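Hanging dark shirts to dry indoors

1. Set the rack where you can reach both ends of the rail. Put a folding table beside it for the next shirts, and keep spare hangers on the rail.
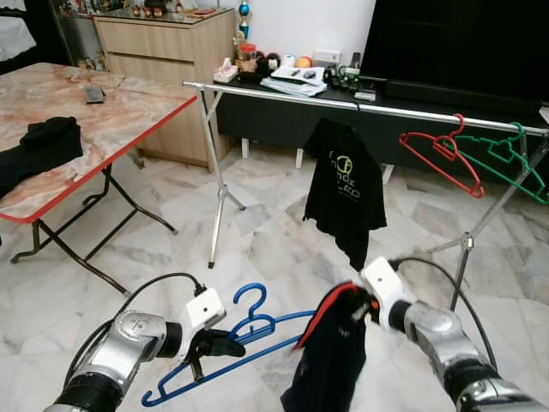 2. Shake out each piece. Hold anything with ribbing by the band and let it drop full length.

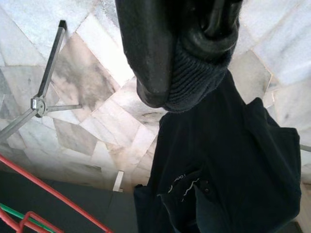 Smooth the seams by hand, then feed the hanger up from the hem so the neck doesn't stretch.

3. Leave a gap between pieces and turn them after 90 minutes.
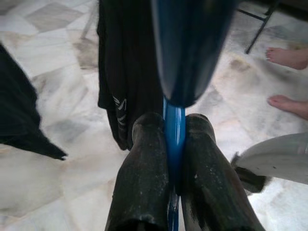

Glossy blue rod, black cloth with a white logo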